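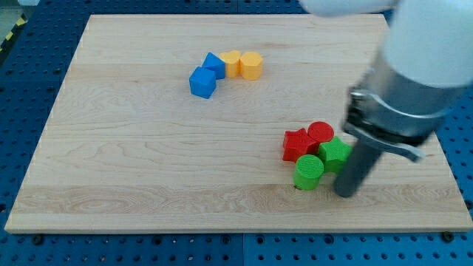
Hockey History Board: Franchise Records and Retired Numbers
Thread: Should Skirnusville retire No. 35 for Costello, or for both goaltenders?

Posted by: N_Rodrigues (Moderator)

Members are invited to comment on the proposal now before the Skirnusville club to retire the number 35. The club has confirmed that the number will come out of circulation before the season opens. It has not yet confirmed whose name will appear on the banner.

The two candidates are Ultan Costello and Manikandan Gowda. Both wore 35. Costello wore it first and for longer. Gowda took it up after Costello left for Stenholm, and he was in net for both of the club's championships. A joint banner has been suggested and is also open for discussion.

Members are asked to keep to the subject, to state the source of any figures, and to address one another with courtesy. Posts about the new arena lease belong in the other thread and will be moved there.

Nithin Rodrigues

Posted by: eastgate_section

I thank the moderator for opening the thread. My position is that the number belongs to Costello alone.

He played 528 regular season games for Skirnusville. No other goaltender in the history of the club has come near that total. For a long stretch of those years the team in front of him was poor, and the club record books show how many shots he faced. The number meant nothing in this town before he put it on. By the time he left, every child in the minor hockey program who played goal wanted it.

Gowda was a fine goaltender and I attended both of his championship parades. He inherited a number that already had a meaning. I do not consider that to be the same thing.

Posted by: S_Bhat

I respectfully disagree with the previous member.

A retired number should reflect what the franchise considers its highest achievement, and for most franchises that is winning. Skirnusville has won the championship twice. Manikandan Gowda started every playoff game in both of those runs. In the second, against Grirna, he allowed 2 goals in the final three games of the series. Members who wish to check this may consult the playoff summary at the back of the club yearbook.

Games played is a measure of service. I do not wish to lessen it, but a club can honor service in other ways: a place in the ring of honor, a night in the player's name, a trophy for the junior program. The banner is for something else.

I would accept a joint banner. I would not accept one that left Gowda off.

Sudheer Bhat

Posted by: oldbarn_1

The member S_Bhat writes that a club may honor service in other ways. I would point out that the club has already done so for Gowda. The practice rink on the north side carries his name. There is nothing in Skirnusville with the name of Ultan Costello on it, unless one counts the sandwich at the concession stand, which was taken off the menu in July.

On the matter of the Grirna series, I was present for the last two games. Gowda was very good. It should also be recorded that Grirna had lost its first-line center and was down to four healthy defensemen. The score sheets do not show this.

Posted by: S_Bhat

I accept the correction regarding the practice rink, which I had overlooked. I do not accept the point about Grirna. Every champion has met an opponent with injuries at some stage, and Skirnusville was missing two regular wingers in the same series. If we begin to discount playoff wins on those grounds we shall have very few left.

Posted by: stenholm_visitor

I write as a supporter of Stenholm, and I hope members will allow an outside view.

Costello spent the last seasons of his career with us. He did not wear 35 here, as the number was already held by another player, and he made no request for it. He was past his best by then. Even so, our coaching staff credited him with the development of the two goaltenders who followed him, and he is well regarded in our building.

From a distance it seems strange to us that the question is still open. When people in Stenholm speak of the Skirnusville 35, they mean Costello. I cannot recall hearing the phrase used of anyone else. That may be a matter of which years we played you most often.

Posted by: Saranya_G

I should state at the outset that I am related to Manikandan Gowda. He is my uncle. Members may give my comments whatever weight they think proper.

I am not writing to argue his case. I wish to correct one impression that has come up here and in the earlier thread, namely that he took the number 35 without regard for the man who wore it before him. He had asked for 31. The equipment staff had assigned 31 to a player called up from Acharya and offered him 35 instead. He telephoned Costello before he agreed to wear it. Costello told him to take it. The two of them have remained on good terms, and they attend the alumni game together.

As to the banner, my uncle has said within the family that he would be content with either outcome. I believe him, although I will admit that my aunt is less content.

Saranya Gowda

Posted by: eastgate_section

I am grateful to the member for this account. I had not heard about the telephone call, and I withdraw the word "inherited" if it was taken as a criticism. It was not intended as one.

My view on the banner is unchanged.

Posted by: blueline_records

I have kept figures on the club for a number of years and would like to raise a question of method.

The debate so far compares a career total with a playoff result. These measure different things and will never settle the matter. A fairer comparison would be save percentage against the league average for each season. The league did not record shots on goal in a reliable way during the first part of Costello's career, and so the numbers from that period were compiled by hand from game reports. I did part of that work myself. The reports from away games in Acharya are incomplete.

With those limits stated, Costello was above the league average in most of his seasons, by a wide margin in his middle years and by very little at the end. Gowda was above the league average in every full season he played, by a moderate margin each time. Costello had the higher peak. Gowda was the steadier of the two. I would not be willing to go further than that on the evidence we have.

Posted by: oldbarn_1

May I ask the previous member whether the Acharya games were counted as missing, or filled in by estimate? I recall that Costello had a poor record in that building. If those games are left out, his average would look better than it was.

Posted by: blueline_records

They were left out. The member is correct that this probably favors Costello to a small degree. It would not move any season from above the average to below it, with the possible exception of his second. I will post the full table when I have finished checking the home games against the yearbook.

Posted by: net_minder_dad

I should like to speak against the joint banner, which has been treated here as a compromise that no one could object to.

I object to it. Other clubs have hung two names under one number, and in some cases it has been done well. It works when the two players are separated by a generation and nobody is being asked to choose between them. Here the club would plainly be doing it to avoid a decision. Both men would receive half of an honor. I would sooner see either one of them alone on it.

My own preference is for Gowda, for the reasons given by S_Bhat. If the club chooses Costello I will stand and applaud with everyone else.

Posted by: S_Bhat

I do not agree that a shared banner is half of an honor. The number is retired once in either case. No player will wear it again. The only question is whether the cloth tells the whole of the story or part of it. A visitor who looks up and sees one name will be told that the other man did not matter, and in this case that would be false whichever name is chosen.

I note also that the member blueline_records, who has done more work on this than the rest of us, was unable to separate them.

Posted by: blueline_records

For the record, I said that I would not go further on the evidence. I do have a preference, and it is for Costello, but it comes from having watched him at the age of nine and I do not think it should carry any weight.

Posted by: N_Rodrigues (Moderator)

Two posts concerning arena parking have been moved to the lease thread. One post has been removed for remarks about a former general manager.

The club office has informed me that written comments from supporters will be accepted at the ticket window until the start of training camp. Comments should be signed and should name the candidate or candidates supported. The office has asked that members not send copies of this thread, as it has already received several.

The thread will remain open. The member blueline_records is asked to post the season table as a new reply here.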